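How I Wash and Dry Microfiber Cloths So They Keep Working

I went through a stretch of buying a new pack of cleaning cloths every couple of months and wondering why my windows still looked like somebody had breathed on them. The cloths were fine. My laundry habits were terrible!

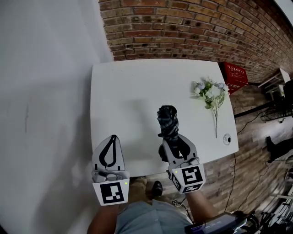

What you'll need

Not much, and you probably have it all already:

A liquid detergent, plain, with no softener mixed in
White vinegar
A bucket or a deep sink
A mesh bag (handy if you only have a few cloths)
Somewhere to hang things, or a dryer with a low setting

I use an unscented detergent called Flidus that my corner store carries, but any simple one will do the job. Skip the powders if you can. They don't always dissolve in cool water, and you end up with gritty little specks in the pile that you then rub all over your nice glass shower door.

Step 1: Sort them first

I know, sorting is the boring part. But a cloth that's been used on a greasy stove shouldn't go in with the ones you use on your glasses or your phone. I keep three piles: kitchen, bathroom, and everything else (dusting, screens, mirrors). My neighbor Delali Agbenyega uses colors for this and has for years, blue for glass and yellow for the bathroom, and I finally copied her after I polished my TV with something that had clearly met a frying pan.

The other rule is to keep cotton towels out of the load. Microfiber grabs lint the way it grabs dust, and one fluffy bath towel will coat the whole batch. I did this once with a brand new navy towel and I was still picking fuzz off things in November.

Step 2: Shake, then rinse

Take everything outside and give it a good snap. Then rinse under cool running water until it stops coming out gray. Dusting cloths take a minute or so. Kitchen ones take longer, and if they feel slick I rub a drop of dish soap into the worst part with my thumb.

Step 3: Soak the bad ones

For cloths that have gone stiff or smell a bit swampy, I fill a bucket with warm water and add 200 ml of white vinegar (a bit less than a cup), push the cloths under, and leave them for an hour. If I forget and it's two hours, oh well. Rinse them well afterward. And please don't ever pour vinegar in with bleach, those two make a nasty gas and your bucket is right under your face.

Bleach is a bad idea for these anyway. It breaks the fibers down, and you get that limp, papery feel.

Step 4: Wash

Warm water, normal cycle, and about half the detergent you'd use for clothes. I used to pour in a full cap because more soap had to mean more clean, right? All it did was stay in the cloth and come back out as streaks on my windows. If you see suds in the last rinse, run the rinse again.

No fabric softener. If you take one thing from this page, take that! Softener leaves a coating on the fibers, and a coated cloth just pushes water around. If yours have already been softened, do the vinegar soak, then wash twice without it, and see how they feel.

Step 5: Dry them low and slow

I hang mine on the rack by the back door, and in summer they're done before lunch. If you use a dryer, pick low heat and leave out the dryer sheets (same coating problem as the softener). High heat can melt the tips of the fibers, and once that happens the cloth feels scratchy and there's no bringing it back. Clean the lint screen first, too.

Don't iron them. I can't imagine you were going to, but my mother irons dishcloths, so I'm putting it here.

Step 6: Put them away dry

Fold them or stuff them in a jar, I don't care, but make sure they're dry all the way through or you'll be soaking them again next Friday. I keep the glass ones in a zip bag so they don't pick up dust in the closet.

How long do they last?

The label on my newest pack says 300 washes. I haven't kept score, but my oldest ones have been through years of this and still clean a mirror with plain water. My test is simple: drag the cloth over a small spill. If it drinks the water up, keep it. If it smears the water around even after a soak and a couple of washes, it goes to the garage for bike chains and muddy boots.

A few questions I get

Can I wash them by hand? Sure. Warm water, a squirt of detergent, squeeze and swish, and rinse until the water runs clear. Squeeze them out gently at the end.

What about the waffle kind? Same method. They take longer to dry, so give them more room on the rack.

Do I need the special microfiber detergent? I tried one and couldn't tell the difference from my usual stuff. If you already own a bottle, use it up.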